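研究室紹介 > 学生プロジェクト > 再生医療規制 > 最終報告

読了時間:6分

自家脂肪由来細胞を用いる自由診療の広告表示に関する調査

1. 目的

国内で自家脂肪由来の間葉系細胞を投与する医療機関は、再生医療等の安全性の確保等に関する法律(以下、安確法)に基づき、提供計画を提出する必要がある。計画の提出は製品としての承認とは別の手続であり、有効性が審査で確認されたことを意味しない。本調査では、この区別が医療機関のウェブサイト上でどのように書かれているかを整理した。

2. 制度の整理

安確法は、再生医療等をリスクに応じて第一種、第二種、第三種の3区分に分ける。培養した自家の間葉系細胞を用いる場合は、多くが第二種に該当し、特定認定再生医療等委員会の審査を経て計画を提出する。一方、細胞加工物を製品として製造販売する場合は薬機法の対象となり、承認申請が必要になる。条件及び期限付承認は後者の枠組みに属する。

両者の混同は用語に起因するところが大きい。「受理」「認定」「許可」「承認」はそれぞれ主体と対象が異なるが、一般向けの文章ではほぼ同義に使われる例がある。

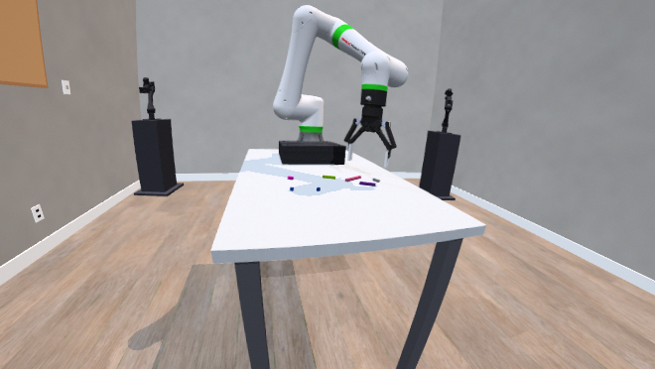

このため、判定に先立って用語ごとに法令上の主語と目的語を書き出した対照表を作成し、原文の文言をそのまま照合する方式をとった。言い換えや要約は判定対象から除外した。

3. 対象と方法

対象は、整形外科領域の自由診療を掲載するサイトのうち、Farkent、Rerow、Lysenkoの各クリニックとした。Cinthorpeは診療の仲介のみを行う事業者であるため、比較用の参考資料として扱った。収集は7月に行い、以後の改訂は反映していない。

判定項目は次の6項目である。

・提供計画の区分の記載
・計画番号の記載
・未承認である旨の記載
・費用の総額の記載
・主なリスク、副作用の記載
・有効性の根拠とする文献の記載

判定は独立に2回行い、結果が一致しない項目は原文に戻って再判定した。

4. 結果

計画の区分はすべてのクリニックで記載があった。計画番号はLysenkoのみ本文中になく、別紙の説明文書に記載されていた。未承認である旨は、Farkentではページ末尾、Rerowでは費用表の注記に置かれており、治療内容の説明とは離れていた。

文献については、Rerowが引用する論文に対照群のない症例集積が含まれていた。疼痛スコアの改善を報告しているが、自然経過や併用したリハビリテーションの影響は分離できない。Farkentは学会発表の演題名のみを示しており、内容を確認できなかった。

Cinthorpeのページには「国が認めた治療」という表現があった。計画の提出を指すと読めるが、主語と対象が省略されており、対照表では分類不能とした。
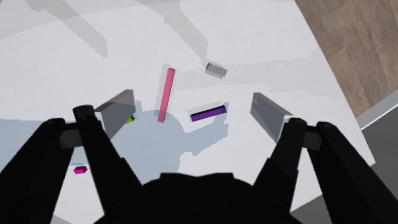
5. 考察

必要な記載が存在することと、読者がそれを適切な位置で参照できることは別に評価すべきである。今回の判定は有無のみを記録しており、文字の大きさや表示階層は扱っていない。別紙に記載がある場合を「あり」とした基準にも再検討の余地がある。

また、対象数が少なく、選定も無作為ではない。結果を自由診療全体の傾向として一般化することはできない。

6. 今後の課題

・表示位置を含めた判定基準の作成
・同意説明文書とウェブ掲載内容の差分の確認
・対象領域の拡大(歯科、皮膚科)

お問い合わせ | 著作権について | ページの先頭へ戻る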